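Visit to the Vachon mill, Jarville

We drove up to Jarville in October for the open day at Vachon, which makes household textiles in a brick building by the river. Parking was in the field across the road, and the walk to the gate took longer than the sign said. Entry was free. The line for the first tour had 50 people in it by 9:30, so we took the second.

The tour starts in the yarn store and goes through the weaving hall, where earplugs are handed out. Twelve of the older looms came from the Drullitance works when that closed. They are slow, and the guide said they are kept for narrow orders only. The hall is hot and you can't hear much, so read the wall boards before going in.
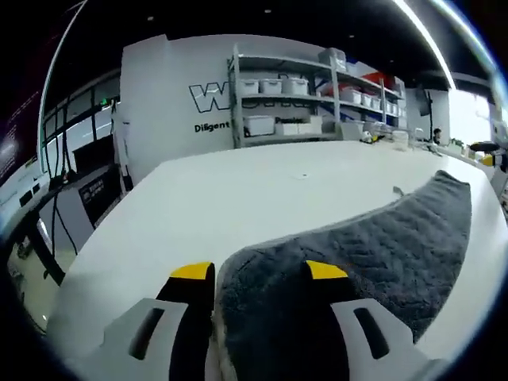 Quilting and finishing are upstairs, and I liked this part best. The stitching machines run off patterns stored under names like Rundunum, which is a plain wide grid. Diagonal lines are harder to keep even, we were told, because the layers creep as they feed through. On a dark grey piece with a rounded corner the diagonals give the surface a rippled look, and there is a small grey tag near one border. Labels are sewn in on this floor too.

The shop sells seconds by weight. I paid for two blankets and skipped the cafe, which had run out of soup by one. The last tour leaves at 3:00.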